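2. Fitting out the booth and packing the bag

This section covers the inside of the Kenimo booth once the corner posts and the top rails are up. If the posts are still loose, go back to section 1. You need the tree decals, the wire basket with its clips, a clean cloth, a soft squeegee and a paper bag with rope handles.

2.1 Putting up the tree decals

1. Wipe the wall panels with a dry cloth. Do not use glass cleaner - it leaves a film and the leaves will lift within a week.
2. Start with the back wall. Peel the trunk from its backing paper and set the root end near the floor line.
3. Press the trunk from the roots up, then smooth out each branch toward its tip.
4. Add the leaves. The sheets mix plain, floral and checked prints, and there is no fixed order. Large leaves are easier to place first.
5. Do the left wall and the right wall the same way. Branches may run close to the corner posts but should not wrap around them.
6. Place the winged pieces last, in the open parts of the wall.

Note: The decals can be lifted and moved for nearly 20 minutes after they go on. After that, pulling them up may take the wall surface with them.

2.2 Hanging the wire basket

1. Hold the basket against the back rail, toward the left.
2. Close the clips over the rail and the top wire of the basket.
3. Pull down gently. If a clip slides, take it off, wipe the rail and refit it.

Caution: The basket is for light items. Do not put jars, cans or full bottles in it.

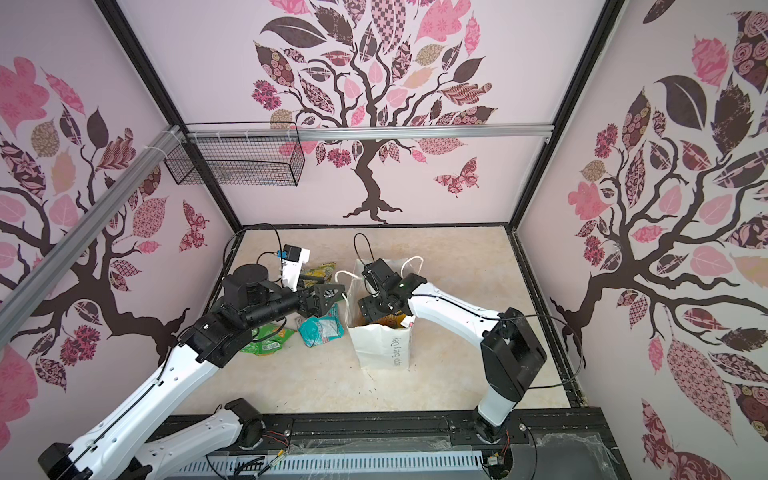
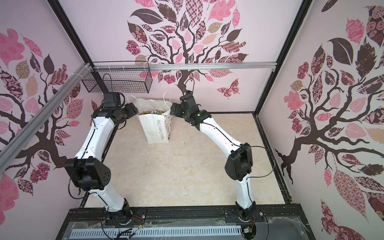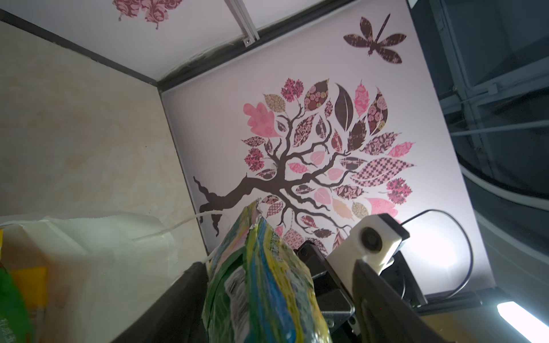
Simin Parsa

2.3 Setting out the bag

The paper bag goes on the marble-pattern floor, upright. The "Happy Every Day" bag in the first picture is the kind we mean, with cream rope handles and a base wide enough to stand by itself.

1. Open the bag fully and push the bottom flat from the inside.
2. Fold the handles outward so they do not fall across the opening.
3. Stand it where it can be reached from both sides.
4. Set the snack packets on the floor to the left of the bag. Leave a hand's width between the pile and the bag, or the bag will get knocked over.

2.4 Filling the bag

1. Take one packet at a time. Hold it by the body and keep the crimped seam clear.
2. Lift it above the top edge of the bag before moving across. Paper edges catch on seams and tear.
3. Lower the packet in and let go near the bottom. Dropping it from the top crushes chips and crackers.
4. Put boxes in before soft packets when you have both.
5. Stop when the contents reach the base of the handles.

Thin plastic bags slide off a pile easily. Flatten them and tuck them down the side - they also fill gaps well.

Caution: Do not put anything damp in a paper bag. The bottom gives way first, often when the bag is picked up.

2.5 Cleaning up

Empty wrappers and paper scraps can go in the same bag if it is being used for trash. Do not mix trash and unopened food. Crumbs show up as dark specks on the beige floor, so sweep before wiping. Use a barely damp cloth and keep water away from the joints where the floor meets the walls.

If the bag top has crumpled, straighten it by hand before the next use. Replace the bag when a handle starts to pull through.

Spare leaf sheets are listed on page 19 under part 61. For a replacement basket or clips, write to Perihan Ateş at the Turken parts desk and give the rail width.

Section last revised 2023-07-06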